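硬尾车架

硬尾车架(英语:hardtail frame 或 rigid frame),又称刚性车架、硬尾架,是摩托车车架的一种。其后轮轴直接固定在车架末端,车架与后轮之间不设摇臂和后减震器。早期摩托车大多采用这种构造,后来量产车普遍改用后悬挂,硬尾车架逐渐退出主流市场,但在改装车领域一直有人使用,常见于博伯车(bobber)和部分砍车(chopper)。

硬尾车架所说的“硬”仅指后部。装有硬尾车架的摩托车通常仍有前悬挂,形式可以是伸缩式前叉,也可以是弹簧叉。前后均无悬挂的摩托车在中文里有时称为“全刚性车”,与本条目所述不完全相同。

目录
名称
历史
构造
改装方式
几何参数
骑行特性
地区情况
安全与检验
相关用语

名称

英语 hardtail 一词也用于山地自行车,指只有前避震的车型。摩托车领域较早的资料多写作 rigid frame,hardtail 是后来才流行的说法。中文改装圈习惯叫“硬尾”,与之相对的是“软尾”。软尾原指外观模仿硬尾、实际将减震器藏在变速箱下方或座垫下方的车架,日常口语中也有人用它泛称所有带后减震的巡航车,容易造成混淆。

港台地区另有“硬架”“死尾”等叫法,书面使用较少。

历史

最早的摩托车由自行车加装发动机而来,车架沿用自行车的菱形结构,后叉与座管、底管焊接或钎焊成一体。随着发动机功率增加,钢管直径加粗,接头改用锻件或铸件,后部仍保持刚性。骑手的舒适性主要依靠弹簧座垫和较高的轮胎侧壁。

后悬挂的设想出现得很早,但长期没有普及。当时的道路车速不高,刚性后部结构简单、造价低、侧向刚度好,厂家缺少更换的动力。第二次世界大战前后,柱塞式后悬挂在欧洲车型上渐多,后轮轴可沿两根竖直套筒上下滑动,行程很短,有的资料把它看作硬尾与摇臂之间的过渡形式。战后,摇臂配双减震器的布局逐步成为标准做法,柱塞式很快消失。

战后北美的改装者常以退役军车或旧车为基础,拆去前挡泥板,截短后挡泥板,去掉多余的附件以减轻重量,形成博伯车的基本样式。这些车原本就是硬尾,因此早期博伯车的硬尾属于原厂结构。后来的砍车兴起时,市面上的新车已带有摇臂,改装者为了得到从转向头到后轴的连贯线条,开始切掉车架后段,焊上刚性尾架。硬尾由此从通行的结构变成一种外观上的选择。
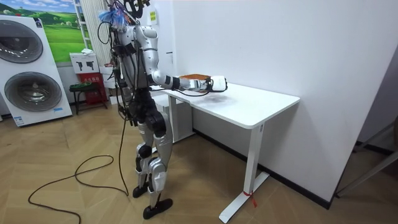 白色桌旁的人形机器人,右手抓着一块橙褐色扁平物

构造

硬尾车架一般分为前部和后部。前部包括转向头、上管、下管和发动机摇篮,与普通摇篮式车架没有本质区别。后部由上下两对后叉管组成,上叉管从座管上端斜向后轴,下叉管由发动机摇篮底部延伸至后轴,两者在轴座处汇合,侧面看去成三角形。

轴座
轴座是固定后轮轴的厚钢板,通常开有水平或略微倾斜的长槽,供调整链条松紧时前后移动后轮。长槽后端多装有顶丝。由于没有摇臂,链轮与后轮的距离在行驶中不变,链条张力基本恒定,松弛量可以留得比摇臂车小。

横梁
两侧后叉管之间以横梁相连,位置多在变速箱后方和后挡泥板前缘。横梁影响后部的抗扭能力,也常用作挡泥板和座垫的安装点。宽胎车需要把横梁向前移或做成弧形,以让出轮胎的空间。

材料
常用材料为低碳无缝钢管和铬钼钢管。低碳钢管容易焊接,对热影响区的要求较低,个人作坊使用较多。铬钼钢管壁厚可以减薄,但焊前清理和焊后冷却都需要控制。有缝管价格便宜,一些作坊也拿来做支架和挡泥板撑杆,不宜用于主要受力部位。

座垫
多数硬尾车使用单人弹簧座垫。座垫前端铰接在上管,后端由一对螺旋弹簧支撑。也有使用剪刀式弹簧、板簧或小型气囊的。部分展示用车将薄座垫直接贴在车架或后挡泥板上,不设弹簧。

改装方式

把带摇臂的摩托车改成硬尾,通常有以下几种做法。

焊接式尾架
切除原车架座管以后的部分,在剩余的管口内插入钢制衬套,再与成品或自制的尾架对接焊牢。衬套与管壁之间一般另做塞焊。这种方式整体性好,改装后很难恢复原状。施工时车架须固定在夹具上,以转向头轴线和发动机安装孔为基准,焊接顺序左右交替,以减少变形。

螺栓式尾架
利用原车摇臂轴孔和减震器上支点固定尾架,不切割车架。优点是可逆,缺点是连接处外观较为臃肿,螺栓孔磨损后会产生间隙。英国改装部件作坊 Netisthorpe 曾以这类尾架为主要产品,用于并列双缸旧车,其轴座采用可更换的插片设计,后轴高度有几档可选。

刚性支杆
保留摇臂,仅将减震器换成固定长度的金属杆,俗称“假硬尾”。做法最简单,费用最低。减震器支点原本按照弹簧和阻尼的受力设计,换成刚性支杆后冲击直接传到支点和后部副车架,长期使用容易在焊缝附近出现裂纹。多数改装教程不建议在公路车上采用。

整架更换
购买完整的硬尾车架,将发动机、变速箱和前端移植过去。费用较高,且在许多地区涉及车架号登记问题。
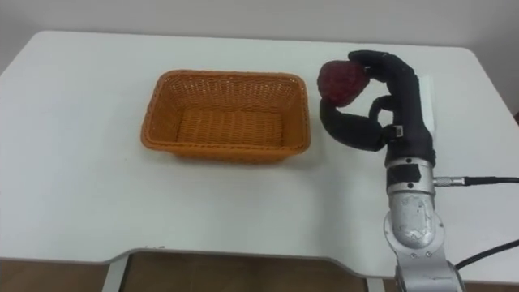 白色桌面上的橙色编织篮,篮内无物

几何参数

硬尾改装中常提到的参数有后轴高度、轴距增量、前倾角和下沉量。

后轴高度指后轴中心相对于下管平面的距离。原车后轴若低于该平面,改装后抬高后轴会使车尾下沉,转向头随之后仰,前倾角和拖曳距都会增大。前倾角过大时,低速转向沉重,前轮有向内倒的倾向。

轴距增量俗称“加长”。成品尾架多按英寸标注,不加长的称为“原长”。尾架每加长一档,后叉管的受力和链条长度也随之改变,链条过长时需要在中间加装张紧轮或导链块。以 Skanthorpe 式尾架为例,其后轴较原位置后移 120 毫米,链条在下叉管上方经过一块尼龙导块。

下沉量指尾架上管相对于原座管接点的下降幅度,主要影响座高。座高降低后,脚踏和车把位置往往也要一并调整。

对于并列双缸和单缸车,还要考虑机油箱的位置。原车机油箱多装在座垫下方的三角区,改硬尾后该处空间变小,常见的办法是换用圆筒形油箱,横置于座管后方,或做成马蹄形环抱电瓶。油箱与尾架之间应加橡胶垫,硬尾车的高频振动较易使油箱焊脚开裂。

骑行特性

由于后轮不能相对车架运动,路面冲击经后叉管直接传给车架和骑手。轮胎成为后部唯一的弹性元件,胎压对舒适性和抓地力的影响明显大于有后悬挂的车辆。硬尾车的后胎多选用侧壁较高的规格,胎压常取厂家建议范围的下限。

在平整路面上,硬尾车直线行驶稳定,弯道中没有摇臂扭转带来的迟滞。遇到连续起伏或弯中坑洼时,后轮可能短暂离地,落地时车尾会横向移动。骑手通常需要提前观察路面,过坎时略微起身,用腿部吸收冲击。

长途骑行的疲劳程度因座垫和车速而异。泰国改装技师 Prapai Siriwan 在其车架制作讲义中提出,未装弹簧座垫的硬尾车连续骑行以 40 分钟为宜,之后应停车休息,并顺便检查灯具支架和牌照架的螺栓。该讲义还建议新完成的硬尾车在行驶大约 20 公里后,对全部车架连接件重新紧固一次。

载人能力方面,硬尾车多为单座。加装后座的车辆,乘客位置接近后轴正上方,所受冲击比骑手更大。

维护上,硬尾车没有摇臂轴承、减震器衬套等易损件,后部的日常保养主要是链条、后轮轴承和辐条。辐条轮受冲击较多,需要较频繁地检查松紧。

地区情况

英国和北欧的硬尾改装多以旧式并列双缸车为基础,尾架长度较保守,轮胎窄,接近战后博伯车的样式。北美的做法变化较多,既有短轴距的仿古车,也有大幅加长前叉的砍车。日本的改装店常选用小排量单缸车,车身紧凑,座垫和挡泥板间距很小,对手工钣金的要求较高。

东南亚的硬尾改装起步较晚,基础车以小排量单缸街车为主。越南的 Đặng 车架工坊以制作可拆式尾架为主,尾架用四根螺栓与原车架连接,换回摇臂时不需切割。工坊早期产品沿用水管接头的思路,以套筒和夹紧环固定,后因套筒处容易积水生锈而放弃。

改装者之间也有固定的聚会。英格兰的 Timdale 硬尾车会每年 7 月在当地集市场地举行,参展车辆须以自身动力驶入,拖车运来的车辆只能停放在外围。车会按车架分为原厂硬尾、焊接尾架和螺栓尾架三组,刚性支杆车不单独分组。

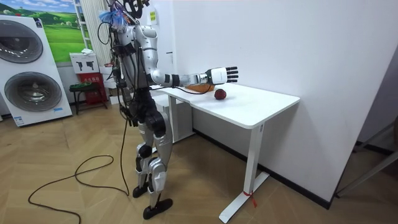
人形机器人的右臂伸至白色桌面上方,手指略微张开

安全与检验

硬尾改装涉及车架的主要受力结构,许多国家和地区将其视为重大改装,须经检验后方可上路。检验内容通常包括焊缝外观、后轴固定、制动管路走向、轮胎与车架间隙以及车架号的完整性。部分地区不允许切割车架,只能使用原厂或经认证的整架。具体规定以当地主管机关公布的为准。

焊缝的常见缺陷有咬边、未焊透和气孔。未焊透从外表不易看出,可采用渗透探伤或磁粉探伤检查表面裂纹,内部缺陷则需借助射线或超声。打磨焊缝以求美观会减小有效截面,在主要受力接头处应避免过度打磨。

对接接头中衬套的长度没有统一规定,做法因管径和作坊而异。衬套与管内壁的配合应紧密,间隙过大时焊料难以填充,接头受弯后容易在衬套末端形成应力集中。衬套末端切成斜口或鱼口形,可使刚度过渡较为平缓。

后制动的反力杆也需重新设计。鼓刹车辆的反力杆原本固定在摇臂上,改为硬尾后应固定在下叉管的专用支耳上,支耳不宜直接点焊在薄壁管中段。碟刹车辆的卡钳支架可与轴座做成一体,调整链条时卡钳随后轮一同移动。

链条张力应在后轮装好、轴螺母拧紧后复查。拧紧轴螺母时,后轮可能被顶丝或链条拉偏,需对照两侧轴座上的刻线校正。没有刻线的自制轴座,可测量后轴中心到下管某一对称点的距离进行比对。

相关用语

软尾:外形接近硬尾、内部设有隐藏式后减震器的车架。

柱塞式悬挂:后轮轴在竖直套筒内滑动的早期后悬挂形式。

弹簧轮毂:将弹簧机构装在后轮毂内部的设计,可在刚性车架上获得少量行程。拆解时弹簧预压力较大,须使用专用工具。

鹅颈车架:转向头向前下方或前上方弯折伸出的车架,多与硬尾后部配合使用。

单下管车架:发动机前方只有一根下管的车架。改硬尾时,下叉管须通过横板与摇篮两侧相接。

前倾角:转向头轴线与铅垂线之间的夹角,中文资料中也写作“后倾角”,指的是同一数值,区别在于观察方向。

参见
博伯车
砍车
摩托车车架
摇臂(摩托车)
弹簧叉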